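**Source change in the south zone: what to expect at the tap**

23 October 2018

Work on the Hemum intake begins in the first week of December and the reservoir line will be out of service while the screens and the lower gate are replaced. During that time the south zone of the Bristlow system will be fed from the Leckie wells. The north zone already runs on Leckie water all year and will see no change.

The south zone has 2671 service connections. Customers who are unsure which zone they are in can look at the first letter of the route code on the bill. S is south, N is north. A route code starting with B is on the Brunero Road main, which can be fed from either side and will be treated as south zone for this work.

The two sources both meet all state and federal standards. They differ mainly in hardness. Hemum is surface water and comes in at 38 mg/L as calcium carbonate, a little over two grains per gallon, which is soft. Leckie is groundwater drawn through limestone and averages 15 grains per gallon, which is very hard on the usual scale. The pH at the plant will be held where it is now. Chlorine residual will also be held at its present target, though customers close to the wells may notice the smell slightly more in the first days, when the dose is being set.

The change will not arrive everywhere at the same hour. The valves at the Brunero station will be opened in steps over two days, and the south tank has to turn over before the far ends of the zone receive unmixed well water. Streets on dead-end mains will be last. Some cloudiness is possible when the flow direction reverses in the older cast iron sections. Crews will flush those sections at night beforehand. If the cold water runs brown, run one cold tap, preferably a bathtub, until it clears, and leave the hot side alone until then so that sediment is not drawn into the heater.

**In the kitchen**

Hard water is safe to drink and cook with. Calcium and magnesium stay behind when water evaporates, and that residue is the white film found on glasses, kettles and faucets. Heat makes it worse. A kettle that has never needed descaling on Hemum water may need it every few weeks on Leckie water. White vinegar or citric acid will remove the deposit. Let it sit, empty it out, rinse twice.

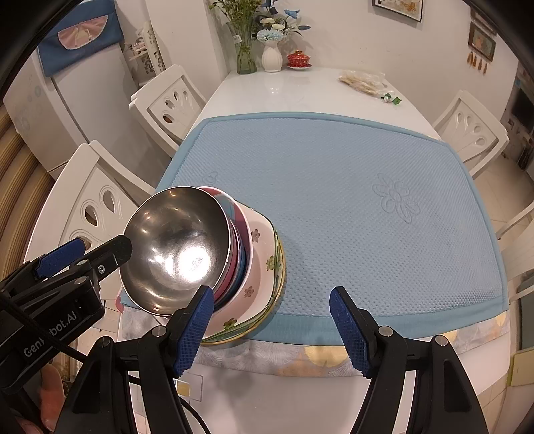 Soap and detergent are where most households will notice the difference. Hardness minerals bind with soap before it can do any cleaning, so a dose that was right for soft water will leave dishes and laundry dull. Start at the upper mark on the detergent package and adjust from there. Spotting depends a good deal on the surface as well. The polished steel bowl at the top of the stack is the kind of item on which a dried droplet shows plainly, while the same droplet on the white bowl at the bottom, with its pink flowers and green leaves, would be hard to find. Towel-drying steel and clear glass straight after rinsing prevents most of it. Rinse aid does the same job in a dishwasher.

Many dishwashers sold in the last several years have a hardness setting, found in the menu or on a dial near the salt reservoir. Where the setting is in grains, use 15. Where it is in mg/L or ppm, multiply the grains figure by 17.1. Machines without a built-in softener have no such setting and need only the change in detergent and rinse aid.

Coffee makers with a descale light count brewing cycles and in most cases do not measure hardness. The light will therefore come on too late unless the hardness level is reset. Check the manual for the procedure.

**Water heaters**

Scale forms fastest on electric elements and on the heat exchangers of tankless units. Owners of tankless units should read the maintenance section of the manual before the switch, as several makers shorten the descaling interval above a stated hardness. Tank heaters need no special action for a change of this length. A thermostat setting of 120 degrees F will slow the buildup compared with higher settings.

**Home softeners**

A number of south zone homes have softeners left over from the years before the Hemum line was built. Many of these are bypassed or are set for soft water. A softener that is to be put back in service should be sanitized first and the control head reset to the new hardness, otherwise the resin will be exhausted between regenerations. Refill the brine tank at least a day ahead. Customers on a sodium-restricted diet should ask their doctor before drinking softened water, or draw drinking water from an unsoftened cold tap.

Softeners are not required. The utility does not sell, rent or recommend them, and nobody from the utility will come to the door to test water for this purpose.

**Aquariums, brewing and dialysis**

Fish tanks should be changed over gradually, with small partial water changes. Home brewers can request the full mineral report for Leckie from the office, on paper or by email. It lists calcium, magnesium, sodium, sulfate, chloride and alkalinity by month. Home dialysis patients on the medical notification list have been mailed a separate letter. Anyone who should be on that list and did not receive the letter should call the office now.

**Volume and pressure**

The Leckie pumps have enough capacity to carry both zones at winter demand, with one unit in reserve. Pressure in the south zone will be slightly lower at the higher elevations and should remain within the normal range. The bulk fill station on Brunero Road will stay open, but loads over 1000 gallons will need to be scheduled a day in advance until the reservoir line is back in service.

The return to Hemum water will follow the same steps in the opposite order – night flushing first, then the valves over two days. A notice will go out with the bill before it happens.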